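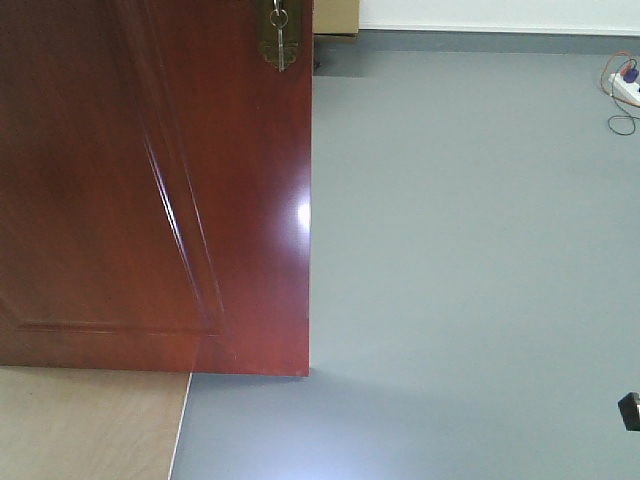
Door again. Door all week, door till the end of May if Samonte gets its way.

The room in Sivville has one good door, red-brown, glossy, with a key that hangs in the brass plate and ticks when you push. I open it. I save. I close it. I save. 87 so far today and the target is 90, then tea, then the other target, which is 256.

Cluvon is what we're teaching. It doesn't know door. It knows a lot of things that look like door. Last month it tried to open a wardrobe ad on a bus stop, pushed till the glass complained.

Open wide, the sheet says. Open halfway. Open slow. Open like you've forgotten what you came for. Somebody at Nisau wrote that last one and I think they ment it. I did 35 of those. Good ones. I stood there with my hand out and couldn't of told you my own street.

They played them back at lunch. You could see it in the wrist, a sort of drop. The others went quiet, then somebody asked was there any soup.

Number 88. Push, let go, key swings, save.

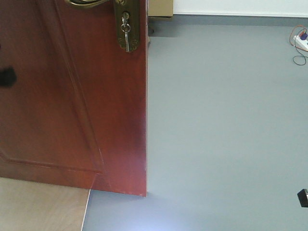
Night run

Quarter past nine. Lights on, me in my coat, Cluvon's turn.

It went up to the door and got hold of the handle, fine, nice grip. Pulled. Stopped halfway.

Stayed there.

I checked the log, no fault. Checked the battery. Then I saw the wrist go down, that little drop, mine, and it turned its head toward the gray floor like there was something out on it.

I waited. I had a bus. I waited anyway.

"Keys," I said, in the end.

It shut the door, very gently, and began again.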